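Suturing group notebook – May, second bench block

Back on the red pad this afternoon and what a good session! Ileana Costache had the left grasper set up before I got in, so we went straight to driving needles along the seam. Goal for the term project is still the same: the Platavum controller plans the needle path, the student on the console only approves the entry point, and the arms do the bite and the handover. We got 11 complete runs logged out of the block, our best yet by a long way.

Big change is the entry angle. Calum Shearer rewrote the wrist section of the planner over the break so the needle driver comes in from the upper right and starts the tip close to square with the pad. I love how much tidier the bites look – the old ones skated along the surface and came up shallow.

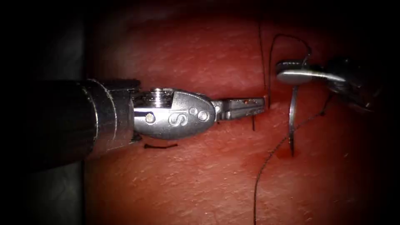 Why keep the grasper so close to the needle while the driver is working?

It holds the pad steady beside the seam and it's already in place to pick up the tip when it comes through. Parking it farther back added 7 seconds to each handover in the Hinds trials, and the tip was harder to find again.

Still on the list: thread management. Slack loops catch on the driver if we start with a long tail, so Ileana wants to trim shorter and try a pull-through move between bites. I'd rather teach the left arm to sweep the tail aside first. We'll try both, 2 pads each.

Run 51 (counting from the start of term) had a lovely even bite depth. Saved the joint log under Drelton/good, please don't overwrite it. Calibration drifted a bit after 3 pm, re-zero the right wrist before you start.

Next: Calum to merge the angle branch, me to write up the handover timing for the Ukham demo.

Filed under: Student Projects, Robotics, Bench Notes
3 comments · 7 shares
Contact the lab | © Ukham Student Robotics | Back to top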